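**Ticket 103: fuel pressure drop, long left-handers, car 7**

Opened by: Defne Karakaya
Status: open (was closed 4th April, reopened by me)

Reopening this. The note on the last closure says "resolved, pump replaced." The pump was replaced. I don't see anything in the data that says the problem was the pump.

**What the car does**

Pressure sags in the long left at Wodham once the tank is under a quarter. The engine stumbles and picks up again on exit. Full tank, no sag. Right-handers, no sag. Both drivers report it, and the logger agrees with them.

**What was tried**

- New lift pump (Makowska). The run after it was 5 laps on a nearly full tank, so of course it looked fine.
- New filter. Old one cut open, clean.
- Regulator swapped with the spare. No change.
- Sensor swapped. No change, so I'm done hearing that it's the sensor.

**Reply, Ívar Kárason**

The pump was noisy on the bench and I'd have changed it anyway. I still think it was weak. The supplier says this batch has a known issue with the brushes.

**Reply, Defne**

Which batch? I asked Stakia for the paperwork and got a brochure. A weak pump would also show up on the straight, where demand is highest. Look at the trace for the back straight: flat. It only drops with side load and low fuel. To me that's pickup, or the trapdoors in the collector.

**Reply, Ívar**

Collector was inspected over the winter.

**Reply, Defne**

Inspected how? The job sheet has a tick and no initials. I'd like the top plate off, foam out, and someone to move each door by hand. There are 2 on the left side and I want both checked with the cell tipped over. Drain it outside, please, and keep the fuel, I want to see what's in the bottom of the can.

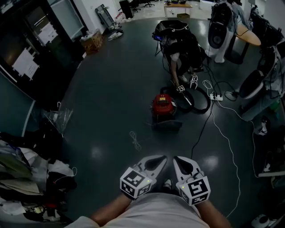 Also, the Grurnaveck session is not a test of this fault. It's mostly right-handers and we'd be running heavy. If the car comes back from there with no stumble, that doesn't close the ticket.

**Reply, Ívar**

Fine. Top plate comes off before we load. If the doors move freely, will you accept the pump?

**Reply, Defne**

No. If the doors are good I'll look at the pickup hose next, then the vent. I'll accept the pump when someone refits the old one and the car gets worse.

**To do**

- Collector doors: Ívar
- Foam condition, check for crumbs in the pickup: Ívar
- Low-fuel run at Wodham, logger on, under a quarter tank from the start: both
- Batch number from Stakia, in writing: Defne

Please don't change the status until the low-fuel run is attached.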